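21/05/2024

Folding day at the corner desk, and a late start on it. 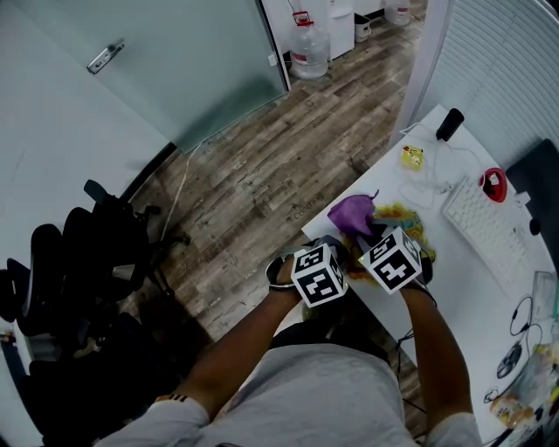 Purple cloth on top, the printed one under it.

I got through less than I meant to. The plan was to have the whole pile of fabric sorted before lunch and then spend the afternoon cutting. I did the sorting. The cutting can wait for tomorrow or the day after.

Slept badly, up at 6, coffee, toast. Answered two messages from the Jornora market people about the table in July. They want the fee paid by the end of the month and they have moved everybody one row back from the road. I don't mind that. Last year the dust got into everything and I had to wash a stack of napkins that had never been used. I wrote back and said yes to the table and asked if the row gets shade after noon. No answer yet.

Then I went to the fabric. It has been sitting in two bags since I came back from Otelard and I was tired of stepping over them. The big table is still covered with the pattern pieces for the lined bags and I didn't want to move those, so the desk it was. The keyboard stayed where it was and I worked on the near corner. It is not a good place to fold anything bigger than a pillowcase. The white top is nice for seeing stains, though, and I found two that I had missed under the lamp at home.

The purple is the piece I keep changing my mind about. It creases if you look at it. I folded it in half and in half again and one corner kept working its way out, so I shook it open and started over. The third time I rolled it and that held. I think I should roll all the thin ones from now on and keep folding for the cottons. It takes more room on the shelf but I won't have to iron each piece again before I cut.

The printed one with the orange and yellow in it is better than I remembered. I bought it for the lining of one bag and there is enough for more than that if I am careful with the direction of the print. The green and teal parts look good next to the purple. I hadn't thought of using them together until they were in a heap in front of me. Purple outside, print inside, and a plain strap. I made a note of it on paper before I could forget. I have lost ideas like that before by trusting myself to remember them.

What I have decided about the rest:

Plain cottons, washed already, go on the middle shelf by color.
Linen from Otelard needs a hot wash first. Do not cut before that. (I did cut before that in the winter and the apron came out short.)
Anything smaller than a dinner plate goes in the scrap box.
The stiff gray stuff goes back. I don't know why I bought it.

Measured the linen while I was at it. The long piece is 80 inches, which will do for the two table runners with a hem at each end. I was afraid it would be short. The selvage on one side is wavy and I will have to trim it off, so the runners will be a bit narrower than the ones I made last time. I doubt a buyer will care. I will know, and I will price them a little lower.

Lunch was soup from Sunday's pot, or what was left of it, with an egg in it. Ate standing up in the kitchen. Washed the pot and the pan from last night.

After lunch I did the numbers for July. If I want 14 bags for the table I have to finish two a week from now on, and that leaves a little room at the end for the runners and the napkins. It can be done if I stop starting new things. I have 600 set aside for the table fee, thread, zippers and gas, and I would like to come home with some of it still in my pocket. Thread is the thing that always goes over. I buy one spool at a time because I never believe I will need another, and then I pay full price for it. This time I will order a box from Tautahi and be done with it. Their white is a little on the cream side but it shows up fine on the linen.

The zippers are a question. The last batch from Endar had a few that stuck at the halfway point, and I only noticed after they were sewn in. Unpicking a zipper is my least favorite job and I did it for most of one evening. I will try every one before it goes near the machine. A little candle wax helped with the worst of them. If the next batch is the same I will find another place to buy them.

The desk needs clearing too, but that is a separate job. Things collect there. I put down one small thing and a week later it has company. I want a tray or a shallow drawer for the small stuff so that the corner stays free for cloth. There is an old baking sheet in the cupboard that I never bake on. I might try that before I spend money.

Other things from today, so I have them written down:

Called about the iron. They can look at it but not this week. I will use the small one and go slowly.
The kitchen window is sticking again.
Need: pins, milk, dish soap, chalk (the blue, the white doesn't show on the pale linen).
The library book is due back and I am only halfway. Renew it.

Back was sore by late afternoon from leaning over the desk. It is lower than the big table and I forget that until it is too late. I went for a walk along the canal as far as the second bridge and came back the same way. Warm out, a little wind. The elder is starting to flower by the footpath. There were ducks but no ducklings on this stretch that I could find.

Supper was rice and the rest of the beans. Put the linen in to wash while I ate and hung it over the bath afterward, since it looked like rain and I didn't want to be up in the night bringing it in.

Tomorrow: iron the linen while it is still a bit damp, clear the pattern pieces off the big table, cut the first purple bag. Cut the lining for it at the same time so the two don't get separated. Pay the July fee before doing any of that.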